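4.2 Comparaison des préhenseurs

Nous avons comparé deux préhenseurs à deux doigts montés sur le même bras. Le premier, désigné ci-après par Prothero, a des mors parallèles et une course large ; le second, Camness, a des doigts articulés qui s'adaptent en partie à la forme saisie. Le contrôleur, la trajectoire d'approche et les seuils d'effort sont restés identiques dans les deux cas. Seuls ont été modifiés le décalage de l'outil et la masse déclarée au contrôleur, relevés après chaque remontage selon la procédure de Haberkorn et Prydderch (section 3.1).

Les essais ont été conduits au laboratoire de Lendesport, puis repris à Ivstead par un opérateur qui n'avait pas participé au réglage initial. La campagne totalise 3000 saisies, réparties à parts égales entre les deux préhenseurs. Chaque série commence par une remise en position des objets selon un plan tiré au sort. L'opérateur n'intervient ensuite que si un objet sort de la zone de travail – dans ce cas, la saisie est comptée comme un échec et la série reprend à l'objet suivant.

Une saisie est dite réussie lorsque l'objet est soulevé, maintenu pendant 2 secondes puis déposé à l'endroit demandé sans rebond hors de la cible. Nous avons distingué les échecs d'approche, où un doigt touche l'objet avant la fermeture, des échecs de maintien, où l'objet glisse après le contact. Cette distinction, absente de notre première campagne de mars, s'est révélée nécessaire : les deux préhenseurs obtiennent des taux de réussite voisins sur les cubes, mais n'échouent pas de la même façon.

Avec Prothero, les échecs surviennent surtout à l'approche, quand le cube est tourné par rapport à l'axe de fermeture. Un écart d'orientation de 9 degrés suffit à provoquer un contact prématuré sur une arête. Camness tolère mieux cet écart, au prix d'un léger déplacement de l'objet pendant la fermeture. Sur les balles de tennis, le classement s'inverse : les doigts articulés ont tendance à pousser la balle avant de la bloquer, et celle-ci roule parfois hors de portée.

La figure 3 montre le poste de travail, avec le préhenseur noir ouvert en partie près de l'assiette bleue, un cube sur celle-ci, un autre cube et deux balles de tennis posés sur la table.
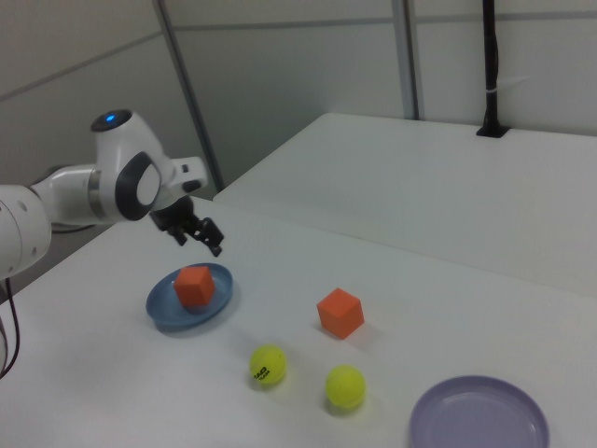 Figure 3 – Poste d'essai, cubes et balles de tennis.

La hauteur de dégagement a aussi joué un rôle. Les premières séries utilisaient une valeur trop faible, et le bord relevé des assiettes gênait la descente des doigts articulés. Nous l'avons augmentée de 7 millimètres pour les deux préhenseurs et avons recommencé les séries concernées ; les valeurs antérieures ne figurent pas dans le tableau 2. Z. Rahimi et E. Morgan ont classé les échecs séparément, à partir des enregistrements d'effort et de position. Les désaccords portaient presque tous sur des contacts très brefs en fin de descente et ont été tranchés par un troisième lecteur, H. Probert.

L'effet du contrôleur lui-même est traité à la section 4.3, où la commande en position est remplacée par une commande en impédance pendant les derniers centimètres de l'approche.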